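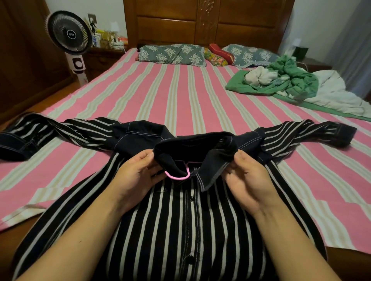
Some of the shirts she sent in last spring had been waiting in a drawer for years for want of a single button, one customer from Brullach told the shop, and she had quite given up on ever wearing them to work again. They came home in a paper bag, every one of them mended, and she has since brought in her husband's as well.

It is letters like hers that have persuaded Claltance, the clothing repair and alterations firm, to open a second workshop in March, this time in the old Van den Broek bakery building on the Brullach high street. The new place will take in shirts, blouses, trousers, coats and just about anything else with a seam in it, and we are so very pleased to be able to share the news at last!

The workshop will have 12 menders at work when the doors open, several of them trained at our first branch in Vaneck, where the team looked after 733 garments in its opening season. We hope to manage some 3000 in the first full year across both branches, which sounds like a great many until you see how quickly the rails fill up once the weather turns and everybody gets their winter coats out.

Collars and cuffs will be a speciality, as they always have been with us. A worn collar can often be unpicked, turned over and sewn back on, and the shirt goes on for years afterwards. Buttons, hems and small tears will usually be ready within the week, though linings and zips do take a little longer and we would ask for your patience with those.

To say a proper hello to our new neighbours, the first 100 customers through the door will have one button replaced free of charge, and there will be tea and cake from nine o'clock on opening morning (do come early if you are fond of the lemon one).

Garments should be washed before they are brought in, please. Prices are listed in the windows of both shops.

ENDS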